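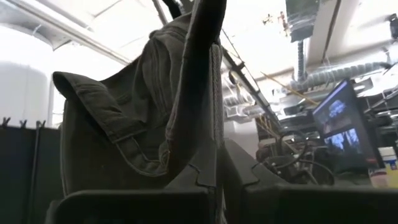
Home | Builds | Gallery | Notes | Contact

The week the gripper wouldn't let go

Apr 10, 2018
3 min read

I promised a gallery from the Rundine garment cell and then kept putting it off, mostly because the week I wanted to show you is the week it broke. So you're getting one picture, up top, and a lot of words from me. Sorry! The rest will go up when I've sorted them.

Quick background if you're new: Rundine is our sorting project at the Wamthorpe shop. The arm picks a piece of clothing, lifts it clear, and is supposed to drop it in the right bin. We've been at it since October and I had gotten pretty smug about it.

Wrist camera, mid-lift
Dark olive-gray fabric, heavy stuff with the texture of canvas or denim, pinched between the two black fingers. I love this angle, you're basically looking up the garment at the ceiling ducts. It's also the view I stared at for days trying to work out our fault.

What went wrong
Thick seams. On thin shirts the fingers opened every time. On heavy cloth they'd close, lift, carry, and then at the bin the open command went out and nothing moved. The controller said "open" and the fingers said no. We ran 300 picks to pin it down and 73 of them stuck, nearly all on the heavy pieces.

The part I'm less proud of
On pick 175 I reached in to tug a jacket loose with the arm still powered. The fingers let go right then, the arm thought it was done, and it swung back to home past my elbow. It missed me, but not by much — and I'd written the rule about the stop button myself. Stop button first, hands second. It's taped to the monitor bezel now in very large letters.

The fix, sort of
We had the grip force set at 170, left over from the Huaranga job where everything was slick packaging. On a stitched seam that was jamming the finger slide. We turned it down, cleaned the slide, and added a check so the arm won't head home until the fingers report fully open. Stuck picks are way down. I still don't trust it on anything with a double row of stitching.

Look at the curled-up flap at upper left, with the pale topstitching along the hem. Edges like that are next on my list, they fold over on themselves and I don't have a good answer yet.

More from Hudby next time, where the floor is level and I have a chair.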